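**Do you fold the cloth before every take, or leave it how the arm dropped it?**

**Nahuel Daza**
Our group can't agree on reset rules for towel folding. I've got 600 takes planned and I'd love to settle this before I start!
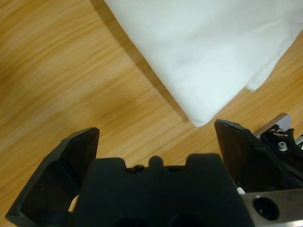
*Wrist view, cloth up by the right finger*

**Felicidad Layug**
Reset by hand, same start pose, and write the rule down (ours is taped up by the e-stop). Fingers open before anyone reaches in, always.

**Jericho Sarmiento**
I just wing it lol. Lost 20 takes that way though, so maybe do what she said.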